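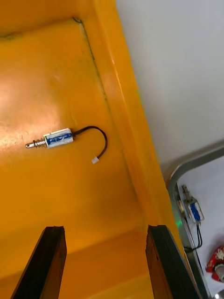
Visit to Flernell, parts building, open day 15/07/2021

I went to the open day of Flernell together with my colleague Heikki Juntunen. We both repair small machines for a living, door locks and coffee vending machines mostly, so we buy many little electric parts and we wanted to see how such a company keeps them in order. The town is Claltdale, and from the train station you must walk 40 minutes or take the bus, which we missed.

The group was led by Ridwan Simanjuntak. He has worked in the parts building for five years and he speaks fast, but he answers everything. First he showed us the goods entrance, where boxes come in from the suppliers. A delivery from Elteck was standing there with the papers still on top. Each delivery gets a number, and the number stays with the parts until they are sold or thrown away. He told us that they keep 1,061 different parts in the building. Of these, 242 are what he called "slow", which means that a customer asks for them maybe one time in a year.

The part of the tour which I liked most was the yellow-orange plastic trays and bins. I expected shelves with small drawers, like we have at home in our workshop, but the loose parts are laid in open bins with a flat floor. A small push-pull solenoid was lying in one of them, with a spring on its metal plunger, a blue label and a black wire ending in a little white connector. Heikki was very happy with it. We use this kind of solenoid in locks, and when the spring is weak the lock does not come back.

I asked why the parts are not in bags. Mr. Simanjuntak said that they come out of the bag for checking, and after this they go in a new bag with a new label. The plastic of the bins has scuffs and scratches, so I think they have been in use for a good time.

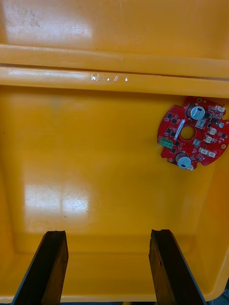

A round red circuit board in one of the bins. It has a hole in the center and notches on the edge.

Boards have their own rule in the house. You hold them by the edge, and you wear a wrist strap if you work at the long benches. Visitors were not allowed to touch them, and I think this is correct, but a sample to hold in the hand would be nice for the next open day.

After the bins we saw the label printers and then the packing room, where orders leave to the customers. They use paper filling now and the old foam is finished. The shelf list is kept in a program with the name Lyimo. Heikki asked if small workshops can buy it also, and the answer was no, it was made only for them.

The tour was a little long for the older visitors, there was only one place to sit down. Coffee was free and the cake too. The next open day is in August and you have to write your name on the list at the front desk before you come. Good shoes are needed, they do not let you in with sandals.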